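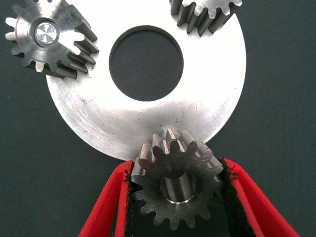

*Brushed metal on a dark cloth, with fine circular marks and some light scratches.*

# Small workshop, clean metal: tips from a cellar in Flulport

I started to write these notes on the back of a calendar page, and after some winters there were too many pages to find anything. Now they are on one page which I can print. Most of them concern metal parts, because I like to repair lamps, kitchen scales and old fans. The rest is about the bench, the damp air and the glue, and there is also a short part about the kitchen sink at the end.

My cellar is small and it has one window. If you have a big heated garage, you can skip the part about rust, and I envy you a little.

## Put a cloth down first

Bare wood collects metal dust in the grain, and the dust scratches the next thing that you lay on it. I use an old piece of thick fabric, dark, without a pattern. Small screws are easy to see on it and they don't roll so far.

- Shake the cloth outside before every new job, not over the bench.
- Wash it alone. Metal dust goes into the other laundry and I have ruined a good pillow case like this.
- Keep one cloth for oily work and a different one for clean work. Mark the corner with a few stitches of colored thread. A marker pen disappears after the second washing.
- When the cloth gets stiff from old oil, throw it away. Spread it flat outdoors to dry completely first. Cloths with linseed oil can heat up by themselves if they are left in a ball, so never put them crumpled in the trash.

Fleece is not good for this purpose. It looks soft, but it holds every chip of metal and you can't shake them out.

## Brushed surfaces: follow the lines

A brushed surface has a direction. On a flat sheet it is usually straight lines, and on round parts the lines often go in circles around the center. You must find the direction before you rub anything. Hold the part under a lamp and tilt it slowly, and the lines will show themselves.

For normal cleaning I do it in this order:

1. Blow or brush away the loose dirt. A soft paintbrush is enough.
2. Wash with warm water and one drop of dish soap, always along the lines.
3. Rinse, and dry at once with a cotton towel. Do not leave it to dry in the air, the water leaves spots.
4. If there are still dark marks, try rubbing alcohol on a cotton pad.
5. Only if the alcohol did nothing, take the abrasive paper.

For step 5 I use 600 grit, wet, with very little pressure. On a round part I keep the paper still under one finger and turn the part itself. It is much easier to stay on the circle in this way. The first time I did the opposite, and I made a beautiful set of crossing scratches on a lamp base which I still have to look at each evening.

Light scratches in the same direction as the lines can stay. After polishing them you often see a shiny island in the middle of a matte surface, and this is uglier than the scratch was. Deep ones I also leave, if the part will be inside a machine.

Do not use steel wool on stainless steel or on aluminum. Tiny pieces of it stay in the surface and they rust later, so that it seems as if the good metal is rusting. A nylon pad is better for both.

## The edge of a hole

Drilled holes and cut edges have often a thin burr, which you don't see but your finger finds it. Please find it with a piece of old nylon stocking instead. Pull the stocking over the edge, and where it catches, there is a burr.

A half-round file goes well on the inside of a big hole. For small holes I turn a larger drill bit between my fingers, two or three turns, without any machine. Wipe the edge after that and try the stocking again.

If a ring or a washer must lie completely flat, check the two faces on a piece of window glass. Press with one finger on the left, then on the right. When you hear a small click, it is not flat. For most household repairs a small click doesn't matter, but under a lamp it will make the lamp walk a little when the table moves.

## Against rust, in a room that is damp

From October my cellar smells of wet stone. I have tried many things, and these three remained.

**Wax on the parts that I touch.** I rub on a thin layer of Sastry paste wax, wait 15 minutes, and polish with a clean towel. It is not as strong as oil but the hands stay clean. Vise, saw table, the sole of the plane – all of them get wax when the heating season starts.

**Oil on the parts that I store.** One drop spread with a cloth is sufficient. Then wrap the part in plain paper. Newspaper is possible, but the ink can transfer to bright metal, and I prefer brown packing paper.

**Dry rice does not work well.** I mention it because it is in many books. Silica gel does work, in a box that closes properly, and the kind that changes color tells you when it wants to be dried again. Read on the package which temperature it accepts, because they are different.

Never store metal in the same drawer with vinegar, descaling powder or pool products. The vapor is enough. I kept a bottle of cleaning vinegar near my files for one summer, and the files became orange although the bottle was closed.

## Rubber, foam and rough pads

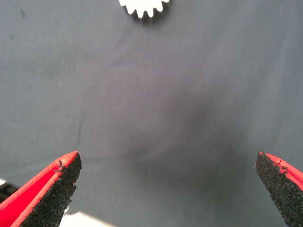
*Black pad with a speckled surface; small frayed fibers and chips are on the edge, next to the red.*

The edge is the first place to look on any padded surface. When fibers come out there, people pull them, and I did this also for many years. A pulled fiber takes its neighbors with it. Cut them with small scissors, as near to the pad as possible, and leave the rest in peace.

Some other habits for pads, on vise jaws, clamps, chair feet and so on:

- Brush them with a dry toothbrush. A granular surface keeps metal chips between the grains, and these chips then mark the thing that you are holding.
- No oil on rubber. If oil came on it, use dish soap and water soon, not gasoline and not acetone.
- If a corner lifts, clean under it with alcohol on a cotton swab before you put new glue. Contact glue wants both sides covered, then patience until it does not feel wet, and then one strong press. You can't move it afterwards, so look twice.
- Cut new pads 3 mm smaller than the surface on each side. A pad which goes over the border will catch on something and peel.
- Round the corners of the new pad with scissors. Sharp corners lift first.

For chair feet I buy the felt by the sheet, from the hardware store in Stundedon. The small round ones with glue already on them fall off within a month in my kitchen. Maybe on wood floors they live longer.

Old foam that turns to crumbs can't be saved. Scrape it away with a plastic card, over a bag, and clean the rest with warm soapy water. It is an unpleasant job and I recommend to open a window.

## Light and height

I worked for a long time on a table that was too low and I believed that I had a bad back. My bench is now 84 cm high, and this is correct for me when I file and saw. For fine work I put a thick board on top and sit on the high stool. To find your own height, stand straight with relaxed arms and bend the wrist so that the palm is flat to the floor. The palm should rest on the bench.

For light I have one lamp from above and one small lamp that I can put very low at the side. The low one is for scratches, dents and glue lines. A bright surface under the upper lamp looks just white, and you will believe that it is clean when it isn't. Switch off the upper lamp for one moment and look again.

## Boxes and labels

I use the flat boxes from Roveten, the ones with a transparent lid, but any box is good if you can see inside. Write on the front side and not on the lid, otherwise you can't read anything when they are stacked. For a machine that is taken apart I put the screws through a piece of cardboard in the same positions as they were in the machine, and I write next to them with pencil.

Washers I thread on a wire, large ones first. Bend the end of the wire back like a hook and hang it on a nail.

## And for the kitchen

- A stainless sink is also brushed, in most cases straight. Everything that I wrote about the direction of the lines is valid for it.
- Chalk spots around the faucet: a cloth wet with diluted vinegar, laid on for a short time, then rinse very well. Not on marble or other natural stone!
- Never mix vinegar with bleach, and don't use one directly after the other.
- A cast iron pan should not spend the night in the sink. Wash it, dry it on a low flame and give it a thin film of oil.
- Baking soda paste for tea stains in cups and in the steel pot. Rinse two times.

I still want to write a part about sharpening kitchen knives, but my own results are not regular enough, so this one has to wait until I have practiced more.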